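Wed 12 June

Storage of Curved Panels – Project Report, Urnstead Workshop Course

The aim of the project was to find a stacking order for curved display panels that keeps the colors readable from the side. White and turquoise were alternated through the stack. Two layouts were compared, one straight and one diagonal, each with a 30 minute setup limit. Panel spacing was set before stacking and left unchanged. The diagonal layout took more floor space but left more of each edge in view – a benefit when one panel has to be picked out.

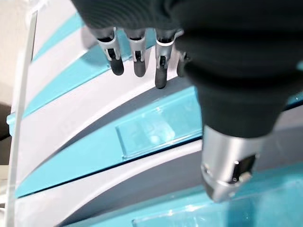

R. Vashisht

Alternating white and turquoise was kept for the final layout. Further trials are planned for September.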